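Traltlow, March 27, 2026 – Our jacket-folding results are out today, and I'm chuffed to be the one telling you!

I work on the Jiltutari project, where we've been teaching robots to handle clothes by learning from people. Our new paper covers 2,165 demonstrations of jackets being laid out and folded, all done by hand with a pair of grippers, in real bedrooms (real clutter included). We started out with about 3,000 and threw away the ones where the tracking dropped out.

The new bit is how we cut up the task. Older versions of our method learned a fold as one long movement, and a sleeve in the wrong place at the start would spoil everything after it. Now the model looks for 3 resting points – jacket flat, sleeves in, hem up – and works out its own way between them. I was a bit sceptical when we first tried it in December, but the numbers won me over.

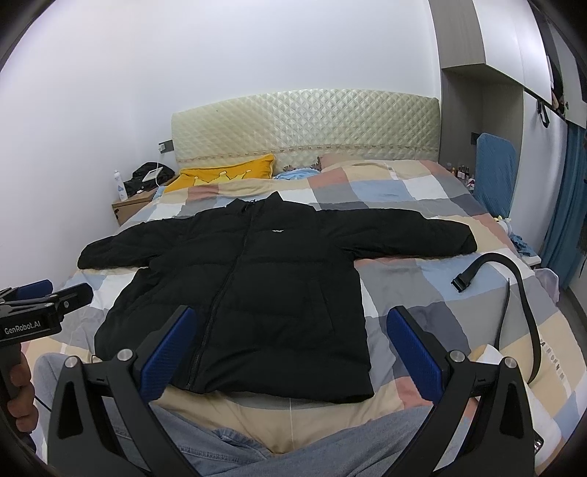
A black puffer jacket laid flat on a patchwork duvet, sleeves out, with the hand-held grippers in front.

On jackets the model had never met before, our test arm finished the fold in 93 per cent of tries. Puffers were the ones I worried about most, as the padding springs back and the shiny ones slide about, and they're still slower than denim. Hoods remain a pain too, and we say so in the paper.

Our partners at Procházka are running the same model on their own arm now, and the Drirkov lab has begun trying it on trousers (good luck to them!).

The paper, the code and the full set of demonstrations are free to download from the Jiltutari project page. If you'd like to come and see the arm at work in Traltlow, drop our press desk a line and we'll find you a slot.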